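Laborbuch, 23.12.19

Letzter Eintrag vor den Feiertagen, und ich nehme mir dafür etwas mehr Zeit, weil seit Juli doch einiges nur in meinem Kopf steht und nicht hier. Ridwan Sitompul hat gestern Abend noch den Durchlauf mit der neuen Texturstreuung angestoßen, vielen Dank dafür, ich hätte es bestimmt vergessen. Zur Erinnerung für alle, die erst im neuen Jahr wieder hineinschauen: Trulell ist unsere Küchensimulation, Primton das Regelwerk, das aus den Kameraansichten die Bewegungen beider Arme berechnet. Trainiert wurde diesmal mit 500 simulierten Episoden, davon 300 mit zufällig getauschten Oberflächen, der Rest wie gehabt mit der alten grauen Platte. 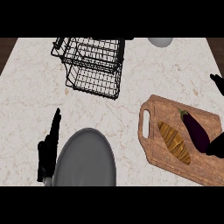 Die Frage, die mich seit Wochen umtreibt, ist die Greifhöhe bei länglichen Gegenständen. Primton schätzt die Längsachse eigentlich recht ordentlich, setzt dann aber gern am dicken Ende an, wo die Finger am wenigsten Spielraum haben. Bei der Aubergine auf dem Holzbrett sieht man das schön: Der rechte Greifer liegt am breiten Ende, weit weg vom grünen Stielansatz, und das Brot liegt gleich daneben auf demselben Brett. Ich hätte lieber einen Ansatz näher an der Mitte. Darmawan Sutanto meint, das komme aus den Demonstrationen, er habe beim Vormachen selbst meistens so zugegriffen - gut möglich, ich schaue mir seine Aufnahmen noch einmal in Ruhe an.

Zur Textur: Die geäderte Marmorplatte hatte ich im Verdacht, die Tiefenschätzung durcheinanderzubringen. In den Kurven sehe ich davon bisher nichts, der Fehler liegt mit und ohne Adern praktisch gleich. Das freut mich, ich hatte mich schon auf eine lange Sucherei eingestellt.

Offen fürs neue Jahr: drei Läufe mit verschobenem Greifpunkt, gleiche Startwerte, sonst nichts anfassen! Danach die vier Varianten mit anderem Licht. Die Gewichte liegen unter Griledora im gemeinsamen Ordner, bitte nicht überschreiben. Ridwan, falls du zwischen den Jahren doch am Rechner sitzt: Der Abstandsterm in der Kostenfunktion ist noch der alte.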